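Part 3: Setting Up Your Ogola Cookie Press

Okay, you've got the box open and everything's accounted for from Part 2, so now comes the fun stuff! I'm Solveig Brekke, and I've pressed an awful lot of spritz cookies with my Ogola (December at my house is pretty much butter and sprinkles from one end to the other). These are the steps I follow every time, including the ones I used to skip and shouldn't have.

Before You Start

Wash all the parts, even if the press is brand new. The barrel and the discs can go in warm, soapy water. I keep mine at 105 degrees, like a nice bath, because the clear barrel doesn't love anything hotter.

CAUTION: Don't put the trigger handle in the dishwasher or leave it soaking in the sink. Wipe it with a damp cloth and dry it right away. I drowned my first one and the ratchet was never the same.

Putting It Together

1. Lay out the barrel, the plunger rod, the handle, the locking ring and one disc. Leave the other discs in their case for now or you'll be hunting for the snowflake under the fridge like I was.

2. Slide the plunger rod into the handle with the notches facing the trigger. If the notches face the other way it'll still go in, it just won't click when you squeeze.

3. Pull the rod all the way back. You want the plunger foot tucked up against the handle before the dough goes anywhere near it.

4. Screw the barrel onto the handle. Snug is plenty! I've seen my sister put her whole shoulder into it and then need two people to get it off again.

5. Turn the press upside down and squeeze the trigger a few times with nothing in it. Each squeeze should give you one clean click. Pull the rod back again when you're done playing.

NOTE: If you bought the Flivico adapter ring so you can use your older discs, it goes in before the disc, with the flat side toward the dough. It makes the locking ring sit a tiny bit higher, and that's fine.

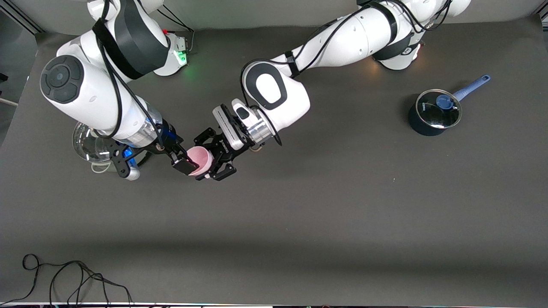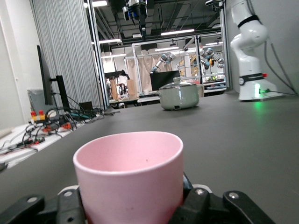
Filling the Barrel

6. Check your dough. It should be soft enough to dent with a fingertip but not so soft it sticks to you. Do NOT chill it first, whatever your regular sugar cookie recipe says. Cold dough is the number one reason a press jams.

7. Roll the dough into a log a little skinnier than the barrel and drop it in from the open end. Spooning it in works too, but you'll trap air, and air pockets give you a beautiful cookie followed by half a cookie.

8. Stop when there's a finger's width of space left at the top. Drop in your disc with the raised side facing you, then twist on the locking ring until it stops.

9. Squeeze the trigger until you see dough peeking through every opening in the disc. Scrape that first bit off and put it back in the bowl (or, you know, eat it if your dough is the egg-free kind).

Pressing Your First Tray

10. Use a plain metal cookie sheet. No parchment, no grease, no silicone mat! The dough has to grab the metal or it'll just lift right back up with the press.

11. Stand the press straight up with the ring flat against the sheet. Squeeze once, wait for the click, and lift. For the thicker shapes, like the wreath, I do one click plus a teeny bit more.

12. Leave an inch or so between cookies. A full barrel gives me 40 of the little trees — your count will change with the disc you pick.

CAUTION: Never press onto a sheet that's still hot from the oven. The butter melts on contact and you get puddles. I rotate 3 sheets so one's always cool.

If It Isn't Working

Dough won't stick to the sheet: Pop the empty sheet in the fridge while you refill, and wipe off any crumbs or grease.

Trigger squeezes but nothing moves: The rod has probably turned. Take off the barrel, line the notches back up and start over from step 2.

Dough is coming out around the locking ring: Your disc is in crooked. Unscrew the ring, reseat the disc, and wipe the threads before you tighten it again.

Cleaning the discs is coming up in Part 4, so for now just drop the used ones in a bowl of warm water before the dough dries in those little corners.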